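Shared Workshop Robotics, Unit 4: Wrist Camera and Hand-Held Gripper
Notes by Marloes Segers

4.1 Purpose of the build

The Rondmont gripper is built twice from the same drawings. One copy mounts on the arm, the other is carried by hand. Both use the same housing and the same lens position, so that a view recorded by hand matches the view the arm will have later. Any change to one copy must be made to the other before the next session.

4.2 Housing

Print the body in two halves. Dry fit before gluing. The collar opening must be clear of support material, or the cable will chafe at the lower edge. Route the cable through the collar with enough slack for full jaw travel, then fix it at the tail only. Total mass of the hand-held copy, with cable, should not exceed 530 g. Weigh it.

4.3 Lens

The lens is a fisheye. Straight edges in the workshop, such as shelf uprights and ceiling tubes, are recorded as arcs, and the bend increases toward the rim. Do not crop the rim to hide this. The correction in 4.4 needs it. 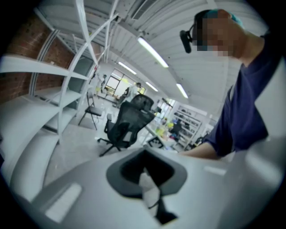

The housing must stay in the same part of the view from one session to the next. If it moves, the camera mount is loose. Tighten the two rear screws first, then the side screw, and repeat the calibration.

4.4 Calibration

Use the Kastitz board, flat and unlaminated. Record 30 views, with at least a third of them near the rim. Run the fit with the Laxdal script and keep the output file under the build number. Tetsuya Onishi's build is number 76; continue from there. Reject any fit in which the error grows toward one side, and check the lens seating.

4.5 For next time

Bring the printed halves and a 2 mm hex key. Read the Flaltton notes on jaw travel, sections 1 and 2.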